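Search questions, topics, people... Search

Club robot keeps losing the handle on plastic bags, any ideas?

Quyên Lâm
2024-09-03

Hi everyone! I help out with the after-school robotics club at Moya, and our students picked "unpack the groceries" as their project (their idea, and I love them for it). We have two arms mounted on one rail. The left one is supposed to pinch the bag by the handle and hold it open while the right one goes in for the fruit. We've recorded 211 practice runs so far, driving the arms by hand, and the trained version still does something different every time. Mostly the left gripper lets the plastic slide out just as the right one gets to the apples. 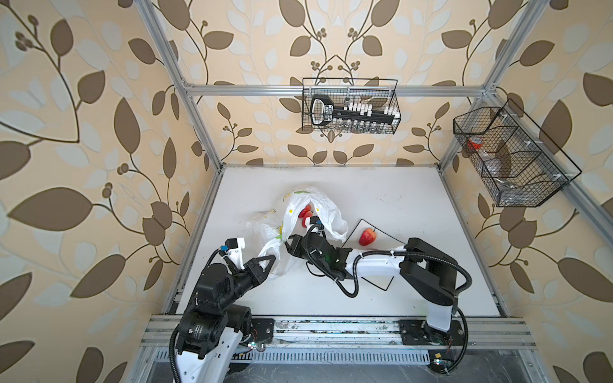

Left arm on the bag, right arm going for the apple pieces.

We start with the bag crumpled up on the table, a bit differently each time. Should we be recording a lot more, or is it how we're doing it? The regional show is in June, so we do have time, but the kids are getting a little discouraged and I'd love to bring them some good news!

Borghild Kristiansen

Oh, I feel for your students, bags are miserable! My group at Stumell went through this with a bread bag and it took us most of a semester. What helped was slowing down. Our drivers were grabbing and reaching at the same time, so the arm never learned to wait for a good grip. We had them close the left gripper, gather a proper fold of plastic between the fingers, pause for 2 seconds, and only then move the right arm. We also threw out every run where the driver fumbled and recovered, which hurt, I won't lie (so many afternoons!). We ended up with 1053 good ones, but things were looking much better well before that. Have the same student drive for a whole session if you can, too. Ours all had their own style and the model got a mushy average of everybody.

Fulgencio Toledo

more data. we had more than 2842 for towels and it still dropped them sometimes. also try rubber on the fingertips

Quyên Lâm

Thank you both so much! The pause makes a lot of sense, our drivers are definitely in a hurry. I'll bring it up at the next meeting and ask who wants to be the patient one.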